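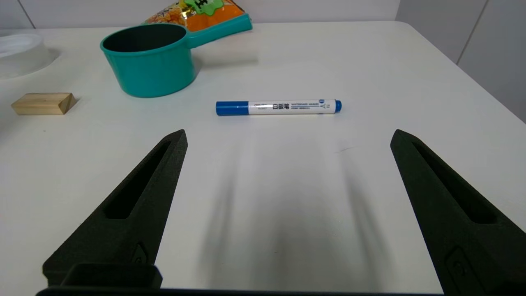 Bench notes, March — the white table in the corner

Last updated: March, 16:10

I have been meaning to write up the white table properly for ages, as everyone who uses the back room ends up asking me the same things about it, and my answers change depending on how much tea I've had. So, for my own benefit and for whoever comes in after me, these are the notes as they stand this afternoon.

The top is white and matte, and I have grown very fond of it. The old bench at Getosdale had a shine on it that threw the ceiling lights straight back in your eyes, and by four o'clock we all had headaches. With this one you only get soft grey shadows lying across the surface, long and blurry, and they are quite restful to look at while the kettle boils. They do make it harder to judge whether a mark is a mark, though. I spent a good while this morning rubbing at a smudge that was only shade (Siyabonga Sibiya was kind enough to say nothing until I'd put the cloth down).

Cleaning. Warm water first, a drop of washing-up liquid if that doesn't do it, then a dry cloth. Please don't use the Broro paste. I tried it on the underside, where it won't show, and it left a faint polished ring. Ju-won Ma thinks it would even out if we did the whole top, but I'd sooner leave well alone.

The corner. The table stands up against the pale wall, and there are two thin seams in the wall surfaces, one over to the left and one on the right-hand side. I had thought of filling them before we paint. Ju-won would like them left as they are, so we can still get behind there if the wiring plays up, and I've come round to that. I'll run a damp brush down both when I next have the steps out. The table edge is rounded at the right-hand corner, so anything round and small that you set down there wants watching. I lost a washer that way last month and found it in my shoe.

Height. I put 2 mm of felt under the front feet and it has stopped rocking, or very nearly. If it starts again there is more felt in the Akinola tin, second shelf, under the string.

Marking out. We talked over lunch about putting a grid on the top in low-tack tape. Siyabonga would like 12 cm squares. I said I would try one strip first and leave it on overnight to see whether it lifts anything, which I shall do before I lock up. The roll says 22 metres, so there is plenty to make mistakes with.

Still to do: order more cloths, ask Gromenance whether they still sell the same white in a touch-up pen, and find out who has my good pencil.

Recent entries
Felt feet and wobbly stools
Sorting the Akinola tin
Broro paste, a trial on the underside
What we brought over from Getosdale

Back room notebook. Corrections and additions to Siyabonga or Ju-won, please. Back to top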